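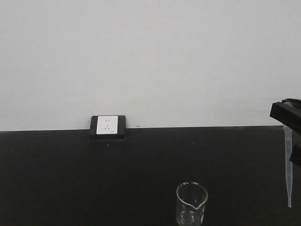 Pipette in the gripper, beaker on the bench, gripper off at the right edge.

From: Mared Lloyd
To: bench-automation list
Date: October 23, 2021
Subject: Re: [bench-automation] Dripping and drifting on the transfer task

Hi Shivam, hi everyone,

Oh, I'm so glad you wrote this up, because we have been chasing the very same thing and I think we finally have it! Quoting you first so people on the digest can follow:

> On our setup the arm picks up the plastic transfer pipette, goes over
> to the beaker and comes down, and one time in several the tip catches
> the rim on the way in. Twice it has tipped the beaker over. The log
> shows no fault at all, the arm says it went exactly where it was told.
> We re-taught the beaker position and it was fine for a morning, then
> it came back. Also the bulb sometimes gets squeezed before we ask for
> it. Has anybody seen this? We are on the Gaete controller with the
> stock fingers.
> Shivam Agarwal

Yes to all of it, including the part where it behaves all morning.

We spent a good two weeks blaming calibration. Urmila re-taught every point, checked the base bolts, and even swapped the Dakura wrist for our spare. No change. The arm really is going where it's told. The trouble is that the controller knows where the fingers are and has no idea where the tip is, and with a soft pipette those are very different questions. The shaft is long and thin, so a tiny tilt up at the fingers turns into a lot of sideways travel by the time you get down to the point.

What finally gave it away was slowing everything down and running 400 dry cycles with the beaker left empty, stopping each time before the descent so we could look at the tip. It hit the rim height off-center on 14 of them, and on 13 of those the pipette had gone into the fingers at a slant. (The last one I can't explain, sorry. Ideas welcome.) Ours stands in a rack before pickup and the holes are a loose fit, so it leans whichever way it was last put down. The fingers close on it, and it keeps the lean. When a person has just tidied the rack it stands straight, and I suspect that's your good morning right there.

The early squeeze is the same bug wearing a different hat, I think. Our close force was set for glass vials, left over from an older job. It's far too much for a soft plastic bulb. If the grip lands a little high, you're squeezing before you ever send the dispense command. Please check this one first if you run anything nastier than water! Ours was dyed water and all we got was a blue bench, but Elin Craddock pointed out in our review that an unasked-for squirt halfway across the bench is a safety report and shouldn't be filed under accuracy. She's right, and we've gone back and refiled it.

What we changed:

- Close force down to the lowest setting that still holds through a full move. Find yours by testing, our number won't suit your fingers.
- Grip point moved down off the bulb for travel.
- Small V notch cut in each finger pad, so the pipette gets pulled upright as they close. This did the most by far.
- A stop beside the beaker, clear of the rim, with the tip checked against a taught line before it's allowed to come down. If it's out, the arm goes back and regrips.
- Beaker spout turned away from the approach side. Urmila swears by this. I have no data for it.

We haven't touched a rim since the notches went in, though we've only been running them a short while, so take that for what it's worth. I'm so pleased with how simple the fix was that I've been showing the pads to everyone who walks past my desk.

One thing I'd still love to hear about: does anyone have the Vunex force readout working on these fingers? Uthai Jitpraphai mentioned back in March that he had it logging, and a rim contact ought to show up as a little sideways bump. If we could trip a stop on that, it would catch the odd ones the check misses. Uthai, are you still on here?

Shivam, I can send the drawing for the notched pads, just tell me which finger width you have. And do look at your rack!

All the best,
Mared

Mared Lloyd
Ziltby, bench group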